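Progress report to the Fontana fund: learning pick-and-place from simulated wrist views
Grarton group, April 4, 2026 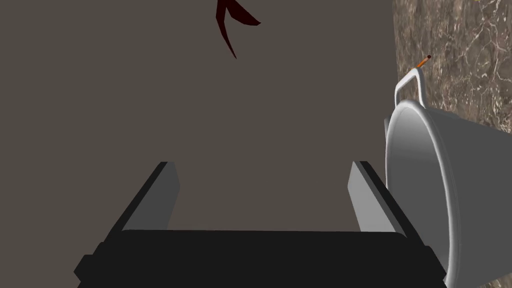 Our work since the last report has gone into one question: how much can a policy learn from simulated wrist views before it ever runs on a real arm? The method is the one set out in the proposal. We build scenes in our simulator, Fleka, record demonstrations in them, train on the wrist view and the joint positions, then test on layouts the policy has not been given. Wrist views are harder to learn from than we expected when we wrote the budget. With a large object like the white bucket close beside the right finger, much of it falls outside the view, and the policy has to work from a piece of rim and the handle. A small item, such as the orange stick near the top of that handle, takes up very little of the image. Both cases come up often in the training set, and most of this report is about them.

Work completed

The demonstration set now stands at 1083 episodes, recorded across 8 scene layouts. All of them were made by teleoperation inside the simulator. We threw out episodes where the operator lost the object and started over, as the early models copied the hesitation. We kept episodes with a clean second attempt at the grasp.

Surface materials are now varied between episodes. In the first version every layout kept its own tabletop colour and the policy used this as a shortcut, picking its approach from the background. Plain surfaces, stone patterns and loose marks are now mixed freely. Training takes longer to settle but the shortcut is gone from the layouts we have checked.

We also changed how the gripper is handled in the input. The fingers and the palm are always in view and always in the same part of it, and we had been masking them out to save the model some effort. Removing the mask helped. Our reading is that the model judges its distance to an object partly from where the object sits against the fingertips. We have not tested that properly and would like to before it goes into a paper.

Results so far

We compared three versions of the method: wrist view only, wrist view with joint positions, and wrist view with joint positions and a short history of past views. The version with history is the best of them on held-out layouts. Most of the gain is in approaches to large objects, where the useful part of the object may leave the view before the fingers close. On small objects there is little between the second and third versions.

Handles are still the weak point. The policy will line up with a thin wire handle and then close too early, or slide off to one side of it. We tried a higher image resolution, which slowed training a good deal and did not fix the problem. We are now looking at the contact settings in Fleka, as thin geometry may be behaving badly there.

Problems and delays

The move to the Radometti cluster took longer than planned. The renderer needed a different driver version and we lost 3 weeks to it. Rendering is now stable. The loss has pushed back the real-arm trials, and no results from hardware are included in this report.

Next period

We have 4 tasks planned. The first is the contact settings, then a proper test of the fingertip question. After that we will add cluttered layouts to the set and start the real-arm trials, which we expect to finish by September. We are not asking for a change to the total budget. We would like to move part of the travel line into computing time and will send the form separately.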